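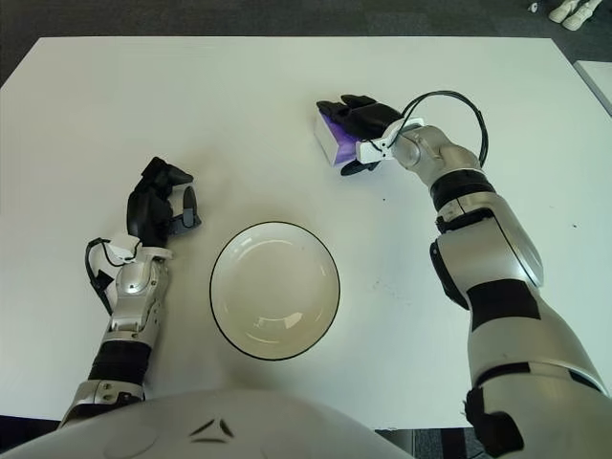

Right hand on the carton, left hand waiting, bowl still empty.

Skorkuvix two-arm helper: can it do the kitchen chores yet?

May 2019

I have wanted a machine to put my kitchen in order since I was old enough to be told to do it myself, so when Drondthorpe offered me time with the Skorkuvix I said yes before I had read to the end of the message. Two arms, two black hands with real fingers, a rounded white body, and a list of chores it is meant to learn. I went in hoping to be impressed and I was, though maybe by different things than the brochure wanted me to be.

The chore I cared about most was the dull one. Pick up a box, bring it over to a bowl, tip it, put the box down again. Anybody who has fed a child before school has done it half asleep. For a machine it is a pile of small problems stacked on top of each other, and I love watching a machine work through a problem like that!

Grip

The hands are the best part by a long way. I have tried cheaper arms with two flat pads at the end and they treat a carton like something to be crushed. Here the fingers come down over the top and the thumb goes underneath, pretty much how I would take hold of a small box if I was reaching across the table for it. I gave it 30 tries with light cardboard over the afternoon and it dented 3 boxes, all of them early on, before Dorota Marciniak from the Drondthorpe team turned the grip force down for me. After that I stopped wincing.

It is slow. You will want a chair. There is a pause before each reach that feels like someone looking for their glasses, and then the arm goes out in one smooth sweep and you forgive it.

Two hands at once

This was where I hoped for more. In my kitchen one hand steadies the bowl and the other does the pouring, and I never think about it. The Skorkuvix can use both arms together, but on the box-and-bowl routine the left one spends a lot of its time simply held up, half curled, while the right one does the job. A bowl with a bit of weight to it copes fine. A light plastic one slid when the box bumped it, and I had to push it back myself. 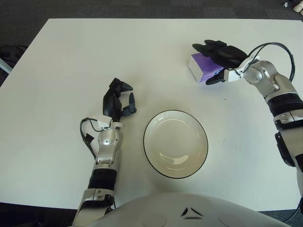 Pouring

Mixed results, and still the most fun I had all day. With big dry pasta shapes it did well and I clapped out loud. With rice it tipped too far and kept going, and I was picking grains out of my sleeves on the train. The wrist has plenty of movement in it – the judgment about when to stop is what needs work. Dorota says an update is planned for October and that pouring is at the top of the list.

Setup and noise

Quick to start, quieter than my dishwasher. The cables at the wrists stick out in big loops and I would like to see them tucked in before this goes near a stove or a toddler. The Kaczmarczyk stand I tried it on was solid. The Genis software on the laptop is plain and easy to follow, and it logged 936 moves for me out of the 1000 the trial license allows, so you can get a lot done in one visit.

Should you want one?

For a home, wait. For a small shop packing light boxes at an easy pace, I would book a demo now, and bring your own cartons, the awkward ones especially. I have already asked to come back after the update with another bag of rice.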